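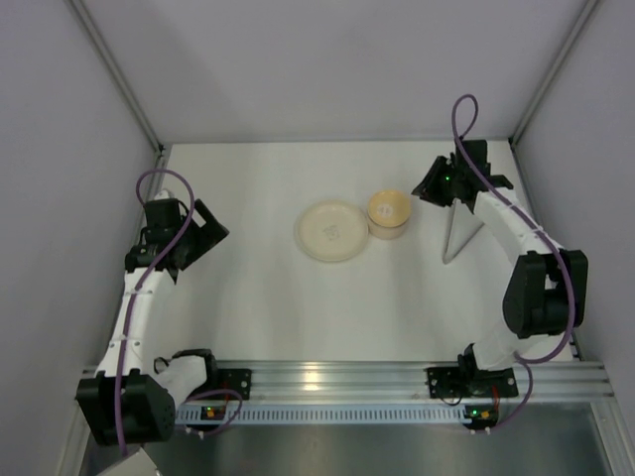 4 Plates and bowls

This section covers first use, setting out, washing, drying and storage of the Zisovine plate and small bowl. Cups, jugs and serving dishes are in section 5. Cutlery is in section 6.

4.1 Unpacking

1. Put the carton on a flat surface with the printed arrow pointing up.
2. Slit the tape along the top seam only. Keep the blade shallow.
3. Take out the card tray that lies on top and set it aside.
4. Lift the bowls out first. They are nested, with a paper disc between each pair.
5. Lift the plates out one at a time, with both hands under the rim. Do not pull a plate up by one edge while others are still leaning against it.
6. Remove the paper discs and the corner pads.
7. Run a fingertip slowly round each rim and then round each foot. Put aside any piece that feels rough or catches the skin.
8. Check the packing paper before you throw it away. Small bowls are sometimes left behind in it.

Note: Small differences in shade between one piece and the next are normal and are not treated as a fault. The same goes for pin-sized marks on the underside.

Caution: Do not use a chipped or cracked piece for food, even if the damage is on the outside. Wrap it in several sheets of newspaper before it goes in the bin. It should not go in with bottles and jars for recycling.

If anything is missing or broken, tell the supplier before you wash the rest of the carton. You will be asked for the carton code, which is on the short end next to the handle hole. Pieces bought as part of a Pagano starter box have the code on a slip inside the lid instead.

4.2 Before first use

1. Soak off any paper labels in warm water for a few minutes. Rub off what is left of the glue with a little cooking oil on a cloth.
2. Wash every piece by hand in hot water with ordinary washing-up liquid.
3. Rinse under a running tap.
4. Dry with a clean tea towel, or stand in a rack until dry.

Do not scrape at a label with a knife. If the glue will not shift, leave the oil on overnight and wash the piece again in the morning.

Plates with a printed mark in the centre need no special treatment at this stage. See 4.5 for how to look after the print.

4.3 Setting out a place

The plate and bowl can be set side by side or with the bowl on the plate. Side by side suits breakfast, or any meal where the bowl will be refilled. Bowl on plate suits soup and saves room on a narrow table.

To set a place side by side:

1. Wipe the table and let it dry.
2. Put the plate down in front of the chair, about a thumb's length in from the table edge.
3. If the plate has a mark that reads one way up, turn it to face the person sitting down. If it doesn't, any way round will do.
4. Put the bowl to the right of the plate. Leave a small gap so that the two rims do not knock when either one is lifted.
5. For a left-handed person, put the bowl on the left.
6. Add cutlery and a glass last.

To set a place with the bowl on the plate:

1. Put the plate down as above.
2. Fold a paper napkin in four and lay it in the middle of the plate.
3. Stand the bowl on the napkin. This stops it sliding on the way from the kitchen.

Note: The small bowl is meant for dips, olives, fruit, yoghurt and side portions. It holds 200 ml to the brim, so fill it a little lower than that if it has to be carried. For a main-course helping of soup or porridge, use the deep bowl described in section 5.

When laying a long table, put out all the plates first, then go back along the row with the bowls. It is easier to keep the spacing even when only one kind of thing is being moved. Stand at the end of the table and look along the line before adding the cutlery.

4.4 Serving

Hot food may be served straight on to a plate at room temperature. To keep food hot for longer, warm the plates first:

1. Fill the washing-up bowl with hot tap water.
2. Stand the plates in it for five minutes.
3. Lift out, dry and use at once.

Caution: Do not warm plates on a hob, under a grill or over a flame. Do not put a plate that has come from the fridge into hot water. Let it stand on the worktop first until it no longer feels cold.

A full bowl should be carried with one hand beneath it and the other at the side. The bowl has no handle and the outside gets hot when it is filled with boiling liquid. Use a cloth, or carry it on a plate or tray.

Sharp steak knives will leave grey lines on a pale plate. Most of these are metal from the blade and will come off (see 4.6). Cut bread and hard cheese on a board.

4.5 Washing

By hand:

1. Scrape leftovers into the food bin with a rubber or wooden spatula.
2. Rinse off egg, porridge and anything starchy with cold water before it goes into the hot.
3. Wash glasses and cutlery first, then bowls, then plates.
4. Use a soft sponge or brush on the eating surface. Go round under the rim of the plate, where grease collects.
5. Rinse and rack.

In a dishwasher:

1. Scrape as above.
2. Stand the plates in the lower rack, all facing the same way, with a space between each.
3. Put bowls upside down in the upper rack. Tilt them slightly so that water does not sit in the foot.
4. Check that nothing touches the spray arm by turning it once with a finger.
5. Use a normal or eco programme.
6. Open the door at the end and leave the load to cool before emptying.

The print in the centre of a marked plate is rated for 2,000 dishwasher cycles on a normal programme. Intensive programmes, and powder put directly on to the plate, will fade it sooner. A faded print does not affect the use of the plate.

Do not use steel wool, scouring powder or the green side of a sponge on the print.

4.6 Removing marks

Tea and coffee rings: Make a paste of bicarbonate of soda and water. Spread it on the ring, leave for ten minutes, wipe off with a damp cloth and wash as usual. Tan bowls hide tea stains well, so look inside them under a good light now and then.

Grey cutlery lines: Use a cream cleaner made for ceramic hobs, on a damp cloth. Rub lightly in small circles and stay clear of the printed mark. Wash well before using the plate again.

Turmeric, beetroot and tomato: Wash soon after the meal. If a tint remains, stand the piece on a sunny windowsill for a day or two.

Burnt-on sugar: Soak in hot water overnight. Do not chip at it.

White film after the dishwasher: Usually hard water. Wipe with a cloth dipped in white vinegar, rinse, and check the salt and rinse aid levels in the machine.

4.7 Drying and putting away

1. Make sure each piece is dry, including the ring on the underside.
2. Stack plates by size, largest at the bottom. A stack should be low enough to lift comfortably with two hands.
3. Put a felt or paper liner between plates that have a print.
4. Nest bowls no more than four deep. If they stick together, do not twist them. Put cold water in the top one, stand the lower one in warm water and wait.
5. Keep heavy stacks on a shelf between waist and shoulder height.
6. Put the pieces you have just washed at the bottom of the stack, so that all of them get used in turn.

The Rundach plate rack (part 101) fits inside most wall cupboards and holds plates upright. Fit the rack before loading it and press the rubber feet down firmly. Do not stand bowls in the plate slots.

Plates kept in a shed, caravan or loft should be boxed with the original card tray on top and washed again before use.

4.8 Replacements

Single plates and bowls can be bought to match. Give the range name and the colour when ordering, and say whether you want the plate with or without the printed mark. Cream plates may be a touch lighter when new than ones that have been in use for some years. Orders from the Nonville warehouse are packed in the same card trays as the full sets, and the unpacking steps in 4.1 apply.

Section last revised 15 March 2026.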